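在车库里造一双手，是件不太体面的事

我认识的人里，凡是在家做机器人的，都被问过同一个问题：它能干什么。问的人多半是亲戚，手里多半端着茶。你指指桌子说，它能拿杯子。对方低头看看自己手里的杯子，很有涵养地不说话了。

我和Efa Bowen合用一间工作室，在一家修自行车的铺子后面，租金按月付，暖气按心情来。我们给这套双臂起名叫Norno，花了两个晚上起的名字，比装第一只手腕还久。到六月，它断断续续做了9个月。这段时间如果拿去学做菜，我大概已经能请人吃饭了。

我想替这种进度辩护几句。

现在流行的说法是，自己动手造机器人没有意义，大公司什么都做完了，你在网上看到的那些机器又翻跟头又叠衣服，你还在跟一根线较劲。说这话的人，我猜没跟线较过劲。前臂上的线留短了，手腕一转就绷住；留长了，它会挂住桌上一切能挂住的东西，包括你的袖子。我们重新走了4遍线，每一遍都觉得是最后一遍。演示视频里从来没有这一段，就像婚礼录像里没有两家人谈礼金那一段。

杯子也是个好例子。人拿杯子不用想，于是人人都以为拿杯子简单。真要让两只手一起对付一个杯子，先得决定谁扶着、谁让开，再决定让开的那只手让到哪里去。Efa主张一只手在下面稳住，另一只从上面过来；我主张先把一只手做好再说。我们为这事吵了一下午，吵完发现两个人的手一直在空中比画，比的是同一个动作。
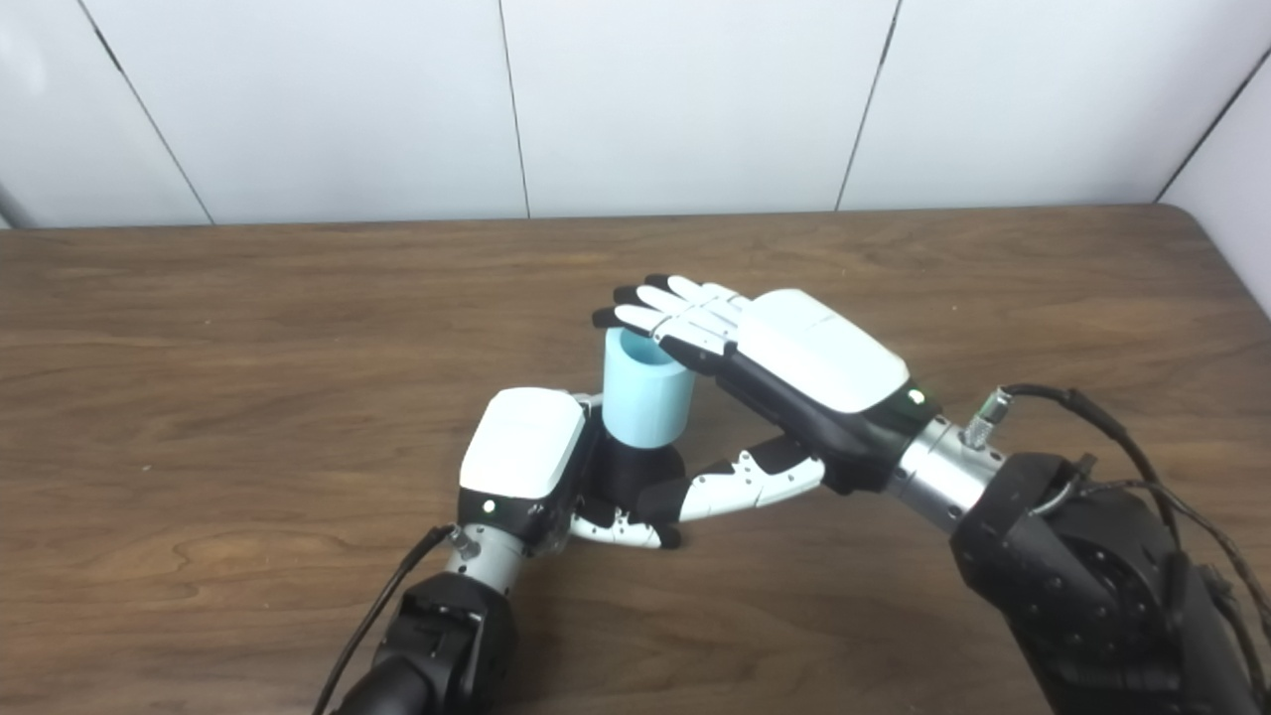
吵架归吵架，我渐渐相信，手指之间那点距离才是这门手艺的全部学问。差一点，碰不到；多一点，两只手就互相较上劲了，谁也不肯先松。写程序的朋友会告诉你这叫协调问题，结过婚的朋友会告诉你别的名字。

合用工作室的另一位，Eifion Parri，做的是木工，对我们始终抱着一种邻居看邻居养鹅的态度。他认为要拿杯子，买个杯架就行了。他做的东西有一条好处，做完就是做完了，凳子不会半夜更新固件，第二天早上变得不会站。我很羡慕这一点，嘴上没有承认过。不过他有一次趁我们出去买螺丝，偷偷调了桌子的高度，说原来那个高度“胳膊看着难受”。调完确实顺多了。我把这件事记在笔记本里，没有写他的名字。

有人劝我们干脆买现成的控制软件，比如Worent那一套，装上就能跑。我试过试用版，界面漂亮，40页的说明书里有一半在教你怎么联系销售。我并不反对买东西，我们的螺丝也不是自己车的。可是如果哪一层都买现成的，出了毛病你就只能写邮件，然后坐在一双很贵的手对面等回信。自己写的那层东西虽然难看，至少半夜十一点坏了，骂的人和修的人都在场。

所以我的看法是，在家造机器人这件事，不要拿有用没用去量。养花的人不欠谁一个产量，周末钓鱼的人空着桶回家，也没人让他写总结。唯独摆弄机器的人，总觉得自己得交出点什么来，最好还能省下家务。我劝同行把这个念头放下。家务我照样自己做，洗杯子比以前还仔细些，拿在手里会多看两眼，看自己的拇指放在哪儿。

Efa最近想让它学拧瓶盖。我说先把线理一理，她说线已经理好了。我们打算下个月再谈这件事。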